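December, morning

The cell was opened at 8:15. Glenys Waaka completed the safety walk and signed the sheet. The wrist camera was cleaned and its focus checked against the card. The task for the day remained as set out in the Terbridge work order: picking of small wire harnesses from the yellow bin by hand-guided control, with each attempt saved as a separate episode.

The target for the week is 50 accepted episodes per operator. At the start of today's session my own count stood at 13. Siebe Dijkstra, who began two days before me, had reached 37. I record the difference without complaint. His episodes are shorter than mine and he resets the bin more quickly.

Before the first run I read again the note from Natália Magalhães on approach height. She asks that operators hold the fingers open above the part for a full second before closing, so that the learning system receives a clear view of the part and of the space on either side of it. She also asks that the wires not be straightened by hand between episodes. The parts should lie as they fall. Several of my early episodes were refused on this point, and the refusals were correct.

The first hour was given to the harness with the red, black and green-yellow wires. It is a difficult part to take well. The wires are thin and run in a long arc, and a grip on the free ends alone will let the clear connector swing. I have been instructed to favor the middle of the arc, close to the white label, and to turn the wrist until the fingers stand across the wires. The blue-and-white cable stays on the upper part of the bin, beyond the ledge, and is not to be touched in this series. It is kept in view so that the system is shown a second item which it must leave alone.

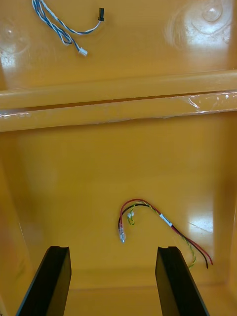

## Afternoon

Work resumed at 1:30. Digby Ashby attended for the Stullik side and observed four episodes from the operator's desk. He raised two matters.

The first was glare. The overhead lamp throws a strong patch on the yellow plastic, and he asked whether a diffuser should be fitted. Tegan Donnelly replied that the lighting at the Whitelaw site will be no better, and that the examples ought to include it. The lamp will stay as it is until she has spoken with Natália.

The second concerned the clear tape on the ledge. He would prefer that it be removed. I was asked to leave it in place for the present series, so that early and late episodes match, and to enter the question in the log. This has been done.

One episode was discarded at my own request. I had closed the fingers too soon and then opened them again, and I did not consider it a fair example of the task. The remainder have been sent to Zomside for review, and the result is expected tomorrow before noon.

The cell was closed at 5:05. Glenys holds the key. I am to begin tomorrow with the same harness, approaching from the left.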